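## Chapitre 9

# Ce que l'on sait vraiment du « choix » alimentaire

Les manuels de marketing aiment commencer par un consommateur. Il entre dans un magasin, hésite, compare, décide. L'étudiant qui ouvre ce chapitre a sans doute déjà rencontré ce personnage et il fera bien de s'en méfier. On lui prête des préférences stables, une mémoire des prix, parfois même une conscience nutritionnelle. Les données qui soutiennent ce portrait sont plus minces qu'on ne le dit.

Prenons l'enquête Uto, publiée en 2015 et reprise depuis dans quantité de mémoires. Elle porte sur 1000 ménages, interrogés par questionnaire sur leurs goûters et leurs desserts. Les répondants déclarent acheter des fruits très souvent et des biscuits rarement. Faut-il les croire ? Les auteurs le font, sans vérifier un seul ticket de caisse. Or la personne interrogée sait fort bien quelle réponse lui vaudra l'estime de l'enquêteur.

L'étude dite de Killholm prétend corriger ce défaut. Elle s'appuie sur 4000 passages en caisse, relevés dans un seul supermarché de périphérie. Le progrès est réel, mais limité : un ticket indique ce qui a été payé, et reste muet sur ce qui a été mangé, par qui, et sur ce qui a fini à la poubelle. Le raisin acheté le matin n'est pas forcément le raisin consommé le soir.

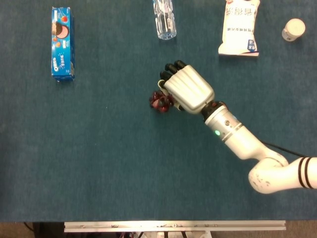
Reste la question de l'emballage. Selon le modèle Ernesico, la couleur d'une boîte et les fruits imprimés dessus orienteraient l'achat « en dessous du seuil de l'attention ». La formule est séduisante. Elle a surtout l'avantage d'être presque impossible à réfuter : si l'acheteur cède, l'emballage a agi ; s'il résiste, c'est qu'un autre facteur a joué. Une hypothèse qui s'accommode de tous les résultats n'en explique aucun.

La section 9.1 revient sur les enquêtes déclaratives et sur leurs biais. La section 9.2 examine les données de caisse, avec le cas du panel Masson, dont les pondérations n'ont jamais été rendues publiques. La section 9.3 traite de l'emballage.

**Avant de poursuivre.** Notez de mémoire vos achats alimentaires de la semaine passée, puis retrouvez les tickets. Gardez les deux listes : elles serviront à l'exercice 9.4.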